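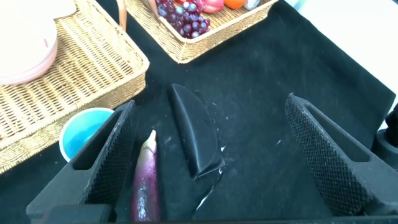 How long should you salt eggplant before frying it? Thirty minutes is enough for the slender kinds, and an hour for the big round ones.

Home | Talks | Recipes | Growers | Contact

Speaker notes: Eggplant from field to pan
Leandro Quiroga, Zimwood Growers' Evening
Last updated: Mar 25, 2026

Opening. Thank Kenta Iwasaki for the seed list. Say up front that the handouts are by the door and the slides will go online.

Storage. Most home cooks put eggplant in the coldest part of the fridge. It doesn't like that. Below 50 degrees the skin pits and the seeds go brown. A cool pantry works for a day or two, and after that use the crisper drawer. Keep it away from apples and ripe tomatoes.

Choosing. Go by weight in the hand. Press with a thumb – the flesh should push back. The cap should be green, with no mold at the stem. Size matters less than people think, but an overgrown fruit will be seedy whatever the variety.

Salting. Older varieties were more bitter, and the advice has stuck. I still salt for frying because the slices take up less oil. For roasting I skip it. Pass the two plates around now and let people taste before I say which one was salted.

Growing. We had 48 plants at the Costello plot last season and lost 8 to wilt, all in the low corner. Flea beetles were bad early on. Row cover until first flowers, then take it off so the bees can get in. Start seed indoors at 85 degrees on a heat mat. Don't rush them outside – cold nights set them back for weeks.

Stoltbridge market. Skip this part if we are past the half hour. Slender types sold out first on three of our Saturdays there, and the round ones came home with us.

Questions. Someone will ask about peeling. Thin skins can stay on. Seed orders for next year close in December.

Contact: Zimwood Growers | © 2026 | Back to top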